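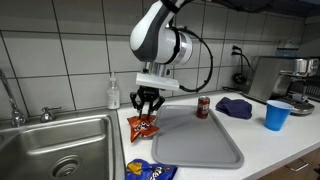
Why do we put everything on a tray before we wipe the counter? Moving one full tray takes a moment, and carrying each cup and packet away by itself takes most of your patience.

Session 2: Clearing a Counter
Household Skills, Brustov evening course

Welcome back, everyone, and thank you for the lovely notes on last week's cupboards! Tonight we stay in the kitchen and look at the counter next to the sink, where snack bags, a soda can, a cup and a cloth seem to gather all by themselves. Set your tray down first, flat and within easy reach, and start with the light things – chip bags can go on crumpled, there is no need to fold them.

Stand cans upright, and please leave a little space near them so you aren't reaching over one to get at the next.
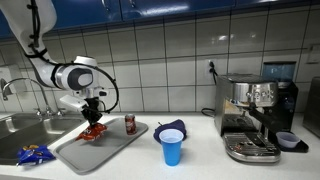 One reader of the earlier handout wrote that she always puts the cloth on last, so it's the first thing to hand when the wiping starts. I like that very much, and I've borrowed it at home, though a damp cloth should stay well away from anything made of paper.

Cups go toward a corner, right side up. Bags left by the sink are easy to forget, so take a slow look along that side before you lift – and do lift with both hands, even when the load feels like nothing at all.

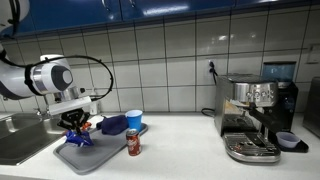
For next time

Try this on your own counter 2 times before we meet, and bring your Dotumura workbook. We start on drawers in December.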